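Bench notebook - folding and textile handling table
Last updated: March 18, 2026

Entry by Xiuying Cheng

Picking this up again after leaving it alone for too long. The plan was to finish the blue cloth set, get the fold lines written down in a way somebody else can follow, and maybe (maybe!) clear the end of the table so there's space to lay a whole shirt flat. We got through most of the first two. The third is a work in progress.

First, cloth. The Koveo cotton is still my favorite to work with because it stays where you put it. You smooth it once from the middle out, it lies down, and you can walk off and get a coffee. The Plekico blend is another animal. It looks flat, you take your hands off, and a ridge creeps back in right where you want the first fold to go. I tried pressing from the collar end and from the hem end and the hem end is better, but I wouldn't call it good. Younes thinks it's the wash and he may be right - that batch went through with the Gokis softener and everything has felt a bit slippery afterward. I'd like to run the next load plain and compare.

Second, small pieces. I'd been skipping them because they seem too easy, and they're the ones that go crooked! With a big garment the weight helps you out. With a small piece you have to use both palms, fingers spread, and push away from yourself a little as you press. If you only use your fingertips you leave dents, and then the dents turn into creases once it's folded over. Whole hands, slow, and don't lift and re-press, just slide.

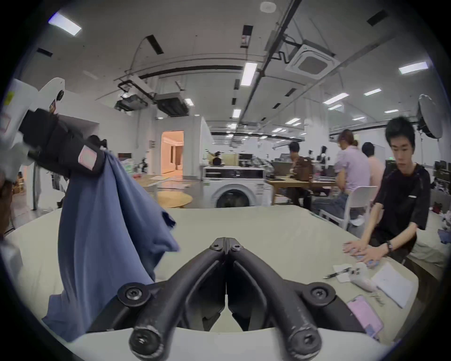 Table and clutter

Okay, the table. A pen, a napkin, a phone, my notebook, the lot. I keep saying the work area is for cloth only and then I'm the first one to set a notebook down on it. The ink worries me more than anything else, with light fabrics coming up next. New rule from me to me: pens go in the Tichý tin, caps on, before any cloth comes out of the bag.

Also, there's pencil writing right on the tabletop. I tried an eraser on one corner and it smeared gray, so please don't do that. A damp napkin with a drop of dish soap did better on the test spot. I'd like to do the whole top that way, but copy down anything you need first.

Fold lines, for whoever takes the next session:
- Shirts: hang it from one shoulder and let it drop before it goes on the table. Much less smoothing afterward.
- Sleeves in first, then the sides, then up from the hem. I had sides first in the old notes and it leaves a lump.
- Small pieces: halves, then halves again. Thirds look nicer and fall open.
- Anything with a print goes face down.

The card limit for the storage box is 20 pieces. We are over. Younes wants a second box and I want fewer shirts, so we'll see who wins that one. The ones with stretched collars could go to rags and I don't think we'd miss them.

To do: plain wash for the Plekico, clean the tabletop, and ask Younes where he put the long ruler - I've looked in both drawers and it isn't there.

XC

Recent entries
Sorting the towel bin
Koveo cotton, first wash notes
Sleeves: what order?
Labels for the storage shelf
Things to buy before July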